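Grondik method

The Grondik method is a procedure for training robot arms to pick up mixed, unsorted objects from an open bin. It belongs to the family of learning methods in which a robot improves its choice of grasp by making many attempts and recording the result of each one. The method was developed at the Minaritz laboratory by Charito Calimlim and Oľga Krajčí and was first presented in public on Sep 29, 2018, at the Harngate workshop on robot handling.

Background

Picking single items from a pile is a long-standing problem in robotics. Objects in a bin may overlap, lean on the walls, or lie in positions where the fingers of a gripper can't close around them. Earlier work at Minaritz relied on stored three-dimensional models of each object. This approach performed well with machine parts of known shape but poorly with household and packaging items, many of which bend or have no fixed shape. Thin sheets and reflective surfaces were a further source of error in depth measurement.

Procedure

A training session begins with a set of objects being placed in the bin without any fixed arrangement. A camera mounted in a fixed position records the workspace, and a neural network assigns a score to each possible grasp point and finger angle. The arm attempts the grasp with the highest score. If the object is lifted, it is released from a low height over another part of the bin, so that the arrangement changes before the next attempt. If the grasp fails, the attempt is stored as a negative result and the same point is excluded for the next two attempts.

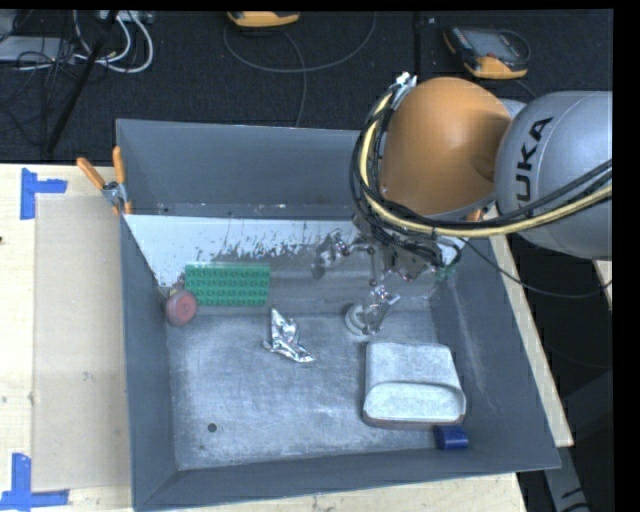
KUKA arm over the metal bin during work on the Grondik method. A crumpled piece of silver foil lies near the center.

The distinguishing feature of the method is its treatment of the bin walls. Most comparable systems remove from consideration any grasp point close to a wall, in order to protect the gripper. The Grondik method keeps these points and trains a second, smaller network to estimate the risk of contact. The two scores are combined before a grasp is chosen. Calimlim and Krajčí argued that objects resting against a slope are common in real bins and that leaving them out of training produced systems that could not finish emptying a container.

Results

The original study compared the method with a version that lacked the wall network. The full method emptied the bin in nearly 14 percent fewer attempts. The gain was largest for flat objects leaning on a slope and was small for rounded objects on the open floor. Foil and other soft items remained difficult under both versions, as their shape could change with each attempt.

Reception and later work

A group at Halás repeated the study with a different gripper and reported a smaller gain, which it attributed to the width of the fingers used. Krajčí later published a revised version in which the contact estimate is updated while the arm is moving. The revised version requires seven days of training on a single arm, the same period as the original.

See also

Bin picking
Grasp planning
Robot learning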